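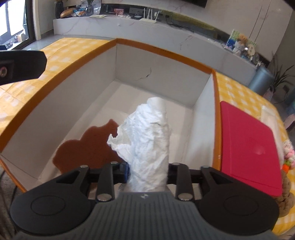 Crumpled white paper in an open cardboard box.

Paper, glass and the parcel network: an interview with a despatch manager

April 23, 2025
By our packaging correspondent
Print this page | E-mail this page
5 min read

Flulell makes glass oil lamps and replacement lamp chimneys in a unit on the eastern side of Derndale. Nearly everything it sells goes out by parcel carrier, one or two pieces to a box, and a chimney wall is thin enough that a badly packed one will not survive a depot. The firm stopped using plastic bubble film last August. Its despatch manager, who spoke on condition that the article concentrated on the method and left personalities out of it, has spent most of the time since then working out what to put in its place.

The decision came from the customers. "We were getting letters about the film. People who buy an oil lamp tend to keep things and mend things, and they didn't want a bin bag of plastic with it. The sales side asked whether we could be all paper by the autumn. I said we could be all paper by the next morning, but they might not like the breakage figures."

The first attempt used soft tissue throughout, bought from Danladi, the merchant that already supplied the firm's cartons. It looked well and it failed. Tissue is a good surface wrap, the manager explained, but it has very little spring. Once crushed it stays crushed, and the space it filled becomes free travel for the glass.

"With film you have air held in a cell and it pushes back. With tissue you have air held in folds, and the folds give way. You pack it tight at the bench, it goes on a conveyor, it's shaken for three hours in a van, and by the end there's a gap at the top you could put your hand in. The first knock after that is the one that does it."

The present method separates two jobs that the film had done together. Tissue is now used only next to the glass, to stop scuffing and to take up the shape of the piece. The load is carried by Cluva, a heavier creped paper supplied on a roll, which is pulled by hand into pads and pressed into the corners and ends of the carton. The creping gives the sheet some stretch and a fair amount of recovery.

The manager is particular about how the pads are formed. A sheet folded flat is nearly useless, as it compresses to the thickness of the paper. A sheet balled up tightly is too hard and passes the shock straight on. "What you want is a loose twist. Hold it at one end, turn it a couple of times and let the other end stay open. The twist gives you a bit of a column and the open part spreads out against the wall. If you can squash it halfway with a flat palm and it comes most of the way back, leave it alone."

Chimneys travel upright where the carton allows. The tube is far stronger along its length than across it, and the rims can be protected with a separate collar of corrugated board. The hollow middle is filled as well, lightly. Overfilling is a more common fault than underfilling among new packers, who push paper in until it feels solid and so put an outward load on the wall before the parcel has left the building.

Flulell tests its packs by dropping them. There is a hinged shelf in the despatch bay, and a sample carton from each new design is dropped on its base, on each side, on one long edge and on a corner, then opened and inspected. The manager is cautious about what this proves. "A drop test tells you about drops. It says nothing about a pack that's been sat under something heavy in the damp. We've had cartons pass every drop and then come back with the lid bowed in."

Damp has been the harder problem. Paper takes up moisture from the air and softens, and board loses a good deal of its stacking strength in the same way. The packing store at Derndale is unheated. Rolls are now brought inside before use and kept off the floor on slatted shelves, and made-up cartons are not left overnight near the roller door. The manager would like a heavier grade of board for winter but has not yet won the argument over cost.

On breakage, the firm compared two batches of the same medium chimney sent to ordinary customers. Of 200 packed in tissue alone, the manager said, the losses were "bad enough that we stopped the trial and rang people up". Of 400 packed by the present method, five were reported broken, which is close to what the firm used to see with film. The batches went out at different times of year and the comparison is not a strict one.

Labour is the remaining penalty. A packer could wrap a chimney in film with very little thought, while the paper method takes longer and depends more on the person doing it. Pads made up in advance save some time but lose their spring if they are stored in a heap, so they are made at the start of each shift and kept in shallow trays.

Returned packaging is inspected whenever a customer sends a breakage back, and the firm asks that the paper be left as it was found. Where the pads have gone flat at one end, the fault is usually in the fill. Where they are still full and the glass has broken anyway, the manager looks at the carton size first. "Most of the time the box is too small. There's an idea that a snug box is a safe box. You need room for the paper to work, and on a chimney I won't go below three fingers' width on any side."

The large globe shades still go out in moulded pulp trays bought in from outside. A paper pack for those has been drawn up and is due to go on the drop shelf once the new cartons arrive from Danladi.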